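Tassenbaum Gumora aus hellem Holz, mit der Tischunterlage von Trumbridge
Testbericht von Irfan Oei

Ich trinke viel Tee, und meine Tassen standen bis April alle im Schrank übereinander. Eine davon hat deswegen jetzt eine kleine Ecke weniger. Ein Tassenbaum war also schon lange auf meiner Liste, aber die meisten, die ich im Geschäft in die Hand genommen habe, waren aus Metall und sehr laut, wenn man eine Tasse aufhängt. Den Gumora habe ich bei Ismail gekauft, zusammen mit der braunen Unterlage, weil mir der weiße Tisch allein zu kalt aussah.

Der Aufbau ist einfach. Der Pfosten wird unten in den Fuß geschraubt, die Stäbe steckt man in die Löcher. Ein Stab ging bei mir schwer hinein, und ich habe ihn mit einem Tuch gedreht, bis er fest saß. Leim war nicht dabei und ich habe auch keinen benutzt.
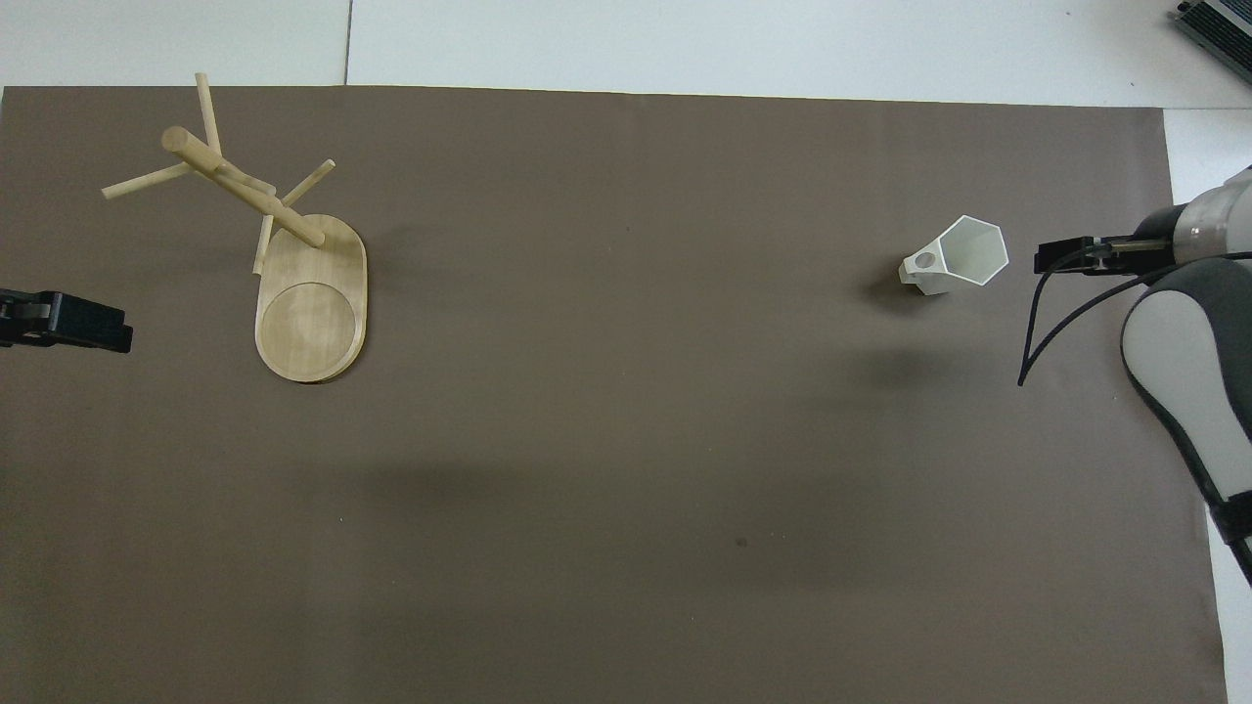
Der Gumora auf der braunen Unterlage. Im Fuß sieht man die flache runde Vertiefung.

Was mir zuerst gefallen hat, ist der Fuß. Er ist nicht rund wie bei den anderen, er ist ein längliches Oval, und der Pfosten steht nicht in der Mitte. In der freien Hälfte ist diese runde Vertiefung. Die Anleitung sagt dazu kein Wort. Ich stelle meine kleine Zuckerdose hinein, und sie passt, mit ein wenig Luft an der Seite. Eine Tasse mit breitem Boden passt nicht.

Der Ständer hat vier Haken. Das ist genug für zwei Personen und ein bisschen Besuch. Die Haken sind glatt und haben am Ende keine Kugel, deshalb rutscht ein enger Henkel leicht darüber. Bei sehr großen Henkeln hängt die Tasse etwas schief, und wenn unten eine Tasse hängt, kommt sie der Zuckerdose nahe. Ich hänge auf diese Seite also immer die Espressotasse.

Zur Stabilität: Der Ständer wiegt auf meiner Küchenwaage 424 Gramm. Mit allen Tassen steht er ruhig. Hängen die schweren Tassen aber nur auf einer Seite, bewegt er sich, wenn man gegen den Tisch stößt. Gefallen ist er in den 7 Wochen bei mir nicht. Mein Schwager Haziq Sutanto hat das Modell von Eston, das deutlich schwerer ist, und er findet meines zu leicht. Ich kann es dafür mit einer Hand zum Abwischen wegheben.
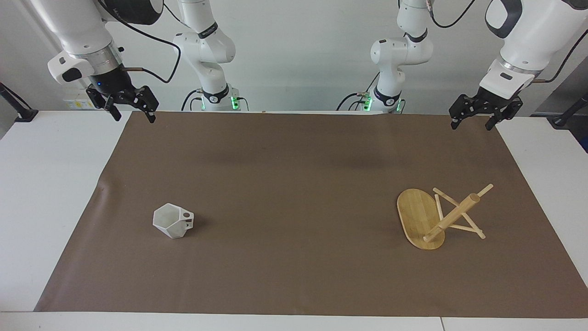
Die Unterlage von Trumbridge, der weiße Rand des Tisches bleibt vorne und an den Seiten frei.

Die Unterlage ist matt und glatt, und die Farbe liegt zwischen Braun und Grau, je nach Licht. Sie bedeckt fast den ganzen Tisch. Die Kanten liegen leider nicht ganz gerade, sie sind ein wenig wellig. Ich habe sie eine Nacht unter Bücher gelegt, das hat nur halb geholfen. Krümel und Staub sieht man auf der einfarbigen Fläche sofort, und wer das nicht mag, sollte ein Muster nehmen. Das helle Holz kommt auf dem Braun aber sehr schön heraus, viel besser als direkt auf Weiß.

Pflege: Den Ständer wische ich nur feucht ab und trockne ihn gleich. Tassen hänge ich erst auf, wenn sie trocken sind, denn ich fürchte Wasserflecken am Fuß.

Den Tassenbaum würde ich wieder kaufen. Von mir bekommt er vier von fünf Sternen, ein Stern fehlt für den schwierigen Stab. Der Unterlage gebe ich drei, bis die Kanten flach liegen.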